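Ondier Issues Field Notice on Gripper Release Fault in Gilari Tabletop Arms

Grerkwood, 15 January 2018 – Ondier today issued a field notice for the Gilari tabletop arm. Under certain conditions the gripper can open before the arm has completed its travel, dropping the part short of the target bin. No injuries have been reported. The notice covers 578 units running firmware 36.
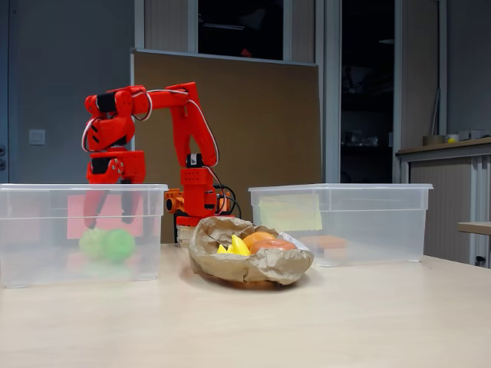 The fault was traced to the wrist cable. Repeated flexing can interrupt the position signal for up to 85 milliseconds, and the controller then falls back to its default state, jaws open. On the Gilari the wires run in loops along the outside of the links, so the outer run can be checked without removing a cover. Operators should look for flattening, nicks or tight bends at the elbow and wrist. Arms with visible damage should be powered down and left out of service until the cable is replaced.

Firmware 37 changes the fallback state. On signal loss the jaws hold their last position and the arm stops – a manual reset is then required. Ondier checked the update on its Pringle sorting test, which uses toy food and two plastic bins, and recorded no early releases in 100 consecutive cycles.
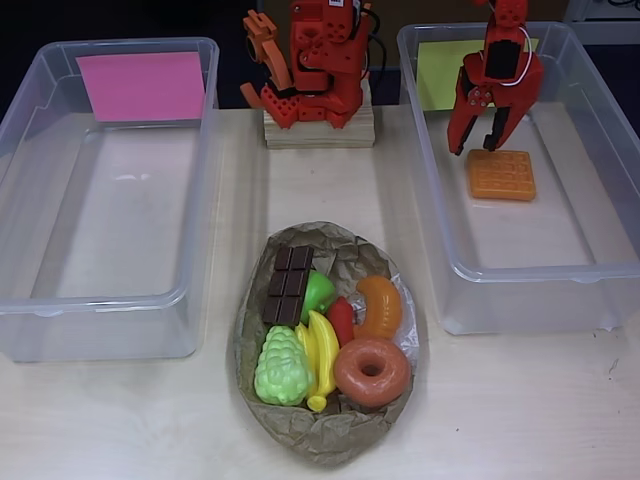 Gilari gripper over the right-hand bin, with a toy waffle on the bin floor.

Replacement cables will ship free of charge through April. Until the update is installed, operators should keep hands clear of the full travel path whenever the arm is powered.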